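2019-09-26

I gave up buying lunch in April. The sandwich place near the office on Cisneros Street had raised its prices again, and when I went through my bank statements I found I had spent around 400 dollars there since New Year's. The sandwiches were fine. I just didn't want to pay for them anymore.

The first two weeks were bad. I packed leftovers, forgot them in the fridge at home, and ate crackers at my desk. Then Shabnam Tanoli, who sits across from me, told me she makes one pot of lentils every week and changes what goes on top. I copied her. Lemon and salt one day, fried onions the next, yogurt and cucumber after that.

Some notes for anyone trying the same thing:

Cook on the evening you already have the stove on. A separate cooking day never lasted for me.

Cut the lemon in the morning. It tastes flat if it sits overnight.

Keep a spoon in your desk drawer. The office kitchen has two, and both are usually missing.

I still go out for lunch when someone has a birthday — last time it was noodles at Vakcombe, five of us at a tiny table — and I enjoy it more now that it's rare. The money goes into a jar account for a new bike. I'm looking at a used Zunard, but the seller hasn't written back.
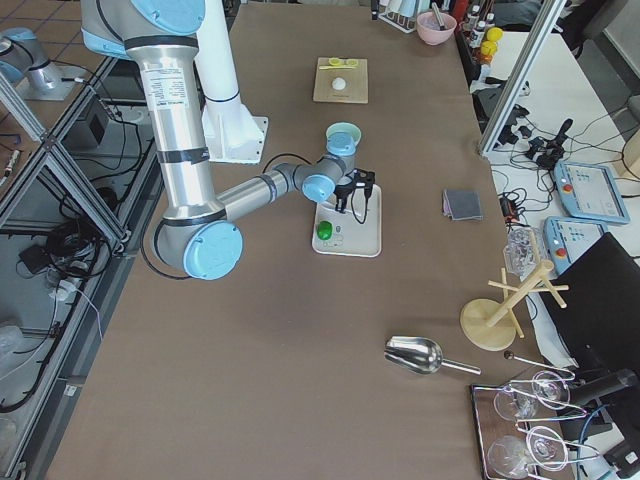
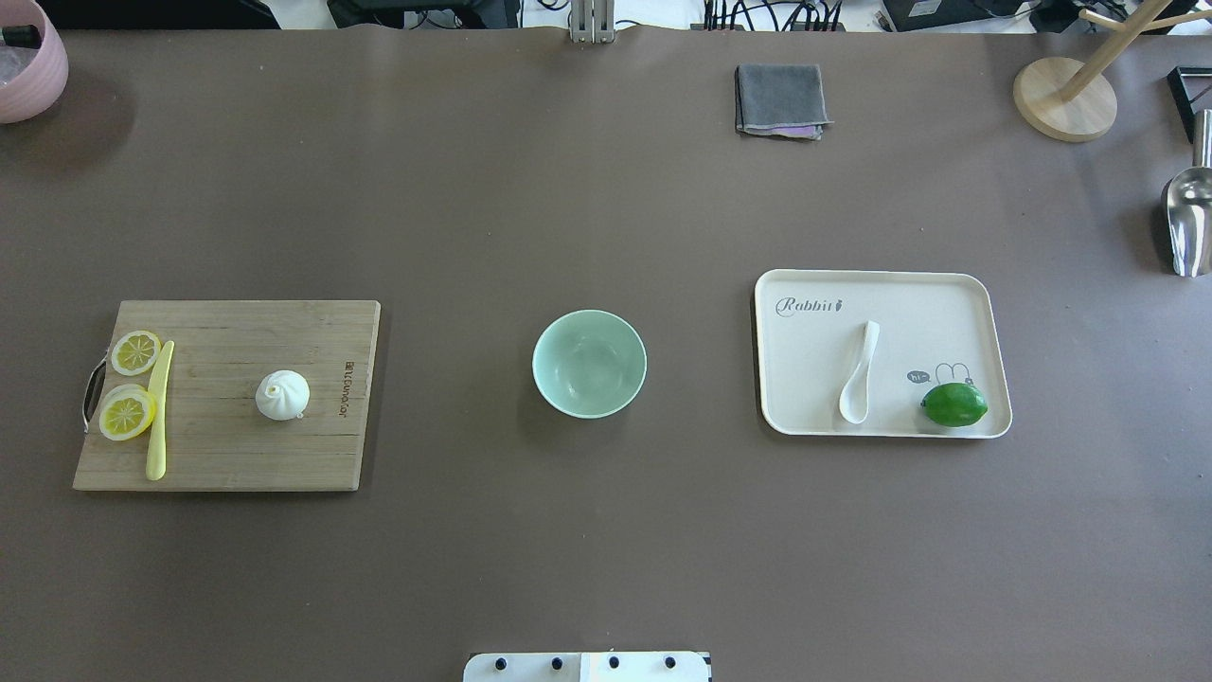
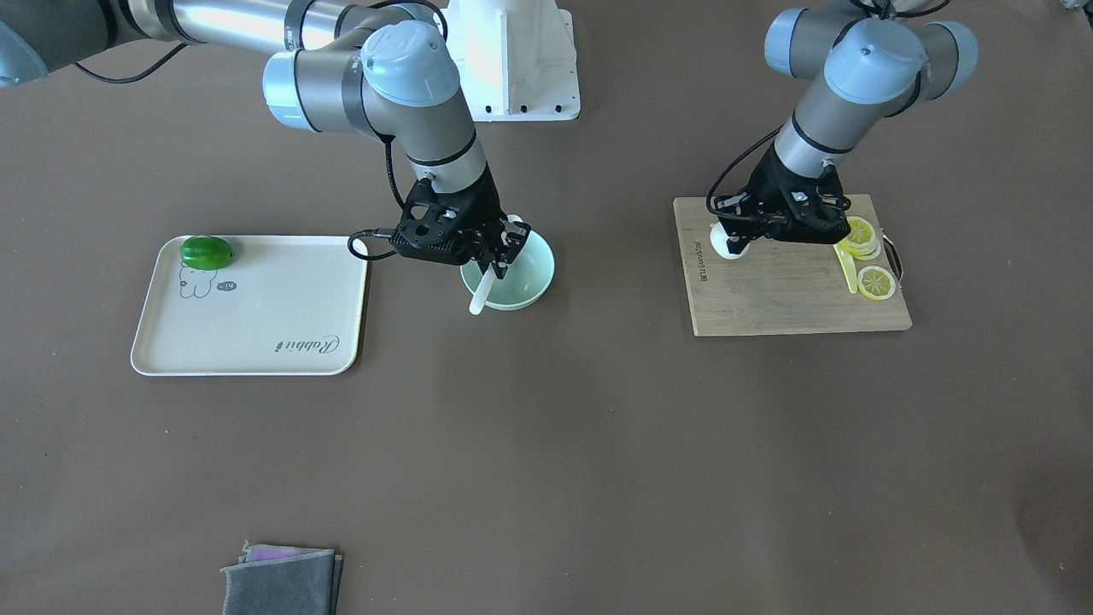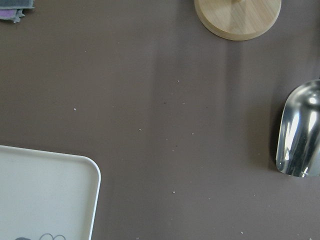
The brown tabletop, four views. Lemon slices on the board in the second.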